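Talks Notes Handouts Contact Search

Workshops > Kitchen Trades > Speaker notes > Base cabinet runs on uneven floors

Setting base cabinets level: notes for the Monday session
Speaker: Impi Nieminen, Keveria

Slide 1. Title

Introduce self briefly. Subject is the base run only: finding the high point, setting the datum, leveling, joining, fixing, and handing over to whoever measures for the countertop. Wall cabinets are in the afternoon talk. Questions at the end, except on safety.

Slide 2. Why the base run matters

Everything above takes its reference from the top of the base cabinets. An error here shows up three times: in the countertop joint, in the backsplash line, and in the reveal around the dishwasher. A stone top will not bend to follow a bad run. It will bridge the low spot and crack at the sink cutout, or rock until it is shimmed, and shimming a top from inside a finished cabinet is slow work.

Laminate tops are more forgiving. Do not work to a looser standard for that reason. The client may change the top later.

Slide 3. Before anything is carried in

Check these first:
Floor finish. Is it going under the cabinets or up to them? Get the thickness in writing.
Appliance openings. Take the sizes from the installation sheets, never from the sales brochure.
Plumbing and electrical positions, measured from a fixed corner.
Wall condition. Remove old adhesive, loose plaster, and any trim left by the previous kitchen.
Order of delivery. The corner unit has to be on site first.

On the Hondum job the flooring changed from vinyl to tile after the cabinets had been set. The dishwasher opening lost the full thickness of tile and mortar. The run had to come up. Mention this one early, people remember it.

Slide 4. Finding the high point

Laser on a tripod, placed where it reaches all walls that carry cabinets. Let it settle before taking readings. If it has come in from a cold van, leave it in the room while you unpack.

Project a horizontal line at any convenient height. Measure down from the line to the floor along the wall, then again along the line of the cabinet fronts. The smallest measurement is the highest point of the floor. Mark it on the floor with tape.

Two rows of readings are needed. A floor can be flat at the wall and climb toward the middle of the room, and if only the wall row is taken the front legs will have nowhere to go. In older houses with joists the fall usually runs across the joists, with a hump over any bearing wall below.

Write the readings on the wall, in pencil, where the cabinets will cover them. Paper gets lost.

Slide 5. Setting the datum

From the high point, measure up the cabinet height with legs at their minimum useful setting. Minimum useful is not the same as fully wound in. Leave a few turns so the leg can be dropped if a reading was wrong.

Transfer that height to the laser line and mark all walls. Snap a chalk line or draw it with a long straightedge. Use one line only. If there are old lines from a previous attempt, sand them off or cross them out. I have seen two fitters work toward each other on different lines.

Check the datum against the window sill, the range height, and any tall unit with a fixed opening. Adjust now or not at all.

Slide 6. Adjustable legs or a separate base

Legs: fast, fine adjustment, easy to correct. The load goes through small feet, so a soft subfloor needs spreader plates. Toe kick clips on.

Separate ladder base: slower to set, very stable, good under islands and heavy stone. Build it from straight stock, shim it, fix it, then drop the cabinets onto a surface that is already level. The toe kick is fixed to the base afterward.

Plastic shims do not compress and can be snapped off. Cedar shims are fine where they stay dry. Keep them away from the sink and the dishwasher. Shims go in as opposed pairs so the bearing face stays flat. A single wedge gives you a line contact and the cabinet will creep.

Ask the room which method they use. Expect a split by region. Do not spend long on it.

Slide 7. Starting position

Start in the corner. Always, if there is one. The corner unit fixes both legs of an L-shaped layout and any error in its angle grows with distance.

Check the corner for square with 3-4-5 triangle measurements on the floor. If the walls are out, set the cabinets square and lose the difference behind them or in a filler. Most countertops have enough overhang at the back to be scribed. If the gap is larger than the backsplash will hide, it has to be packed and discussed with the client before the top is ordered.

With a straight run between two walls, start at the unit whose position is fixed by services. That is normally the sink. Work outward and split the leftover between the two ends.

Slide 8. Joining

Clamp face to face, top and bottom, with padded jaws. Bring the front edges flush by touch first and then with a straightedge. Fingertips find a step sooner than the eye does.

Drill through the hinge-plate area where the screw will be covered. Use a depth stop. Connector bolts for frameless boxes, trim-head screws for face frames. Tighten one joint, recheck level, go to the next. Do not join the complete run loose and tighten at the end, as the whole thing walks forward.

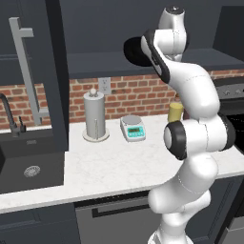

Level front to back on every box and side to side across every joint. A short level sitting inside one cabinet tells you about that cabinet only. Use the longest straightedge that fits the run and put the level on top of it. Then check the diagonal from the back corner of the first box to the front corner of the last. Twist shows on the diagonal and nowhere else, and twist is what makes doors hang badly.

If a door gap tapers, do not reach for the hinge screws yet. Go back to the legs.

Slide 9. Fixing to the wall

Fix through the rail into studs. Where there is a gap between cabinet and wall at the fixing point, pack it before driving the screw. An unpacked screw pulls the back of the box out of plane and the front follows.

Drive the screw until the head seats. Stop there. Check the level again with the screw home.

On masonry, use sleeves matched to the block. At Wamel the rear wall was hollow block with a skim coat, and standard plugs spun. The job was finished with brackets to the floor at the sink unit and resin anchors elsewhere. Allow for the curing time if you go that way, and do not load the run until it has passed.

Islands are fixed to the floor. Screw cleats down, drop the island over them, and fix through the sides near the bottom. Find out first if there is heating in the floor. If there is and no drawing exists, use adhesive blocks approved by the flooring supplier.

Slide 10. Appliance openings

An opening is set by the boxes on either side, so they must be parallel as well as the right distance apart. Cut two spacer battens to the opening width and fix one high and one low. Leave them in until the top is on.

Dishwasher next to a corner: check that the door clears the handles on the return. This is a planning fault but the fitter gets the call.

Slide-in ranges want a level countertop on both sides at the same height. If the run is interrupted by the range, carry the datum across with the laser. Do not carry it with a tape from the floor.

Slide 11. Handover to the countertop measure

Before the measure: run fixed, end panels on, sink and faucet on site, appliances confirmed by model number. Nothing moves after this.

Leave a signed sheet inside the sink cabinet with the datum height, the worst level reading, the wall gaps, and a contact number. The Chaturvedi template has space for all of it and prints on one side. Copies are at the back of the room.

Stone fabricators will generally refuse to measure a run that is out of level beyond their own limit. Ask for that limit at the time of order. It varies by firm, and a return visit is chargeable.

Slide 12. Common faults

Run through quickly, one line each.

Legs adjusted with the full weight on them – threads strip and the foot turns under the box.
Toe kick cut before the run is fixed.
Filler left out at the wall, drawer then catches on the door casing.
Level never checked against itself. Flip it end for end and compare.
Back of sink cabinet cut out so far that there is no rail left to fix to.
Shut-off valve buried behind a panel with no access.

Slide 13. Questions

Likely ones: old houses with a fall too great for the legs (use a ladder base, or correct the floor first); floating floors (do not clamp them under a fixed run, stop the floor at the legs and cover with the toe kick); reuse of old cabinets (check that the bottoms are dry and square before quoting).

If time allows, show the opposed-shim setup again on the bench. Handouts are by the door, and the laser needs to go back in its case before lunch.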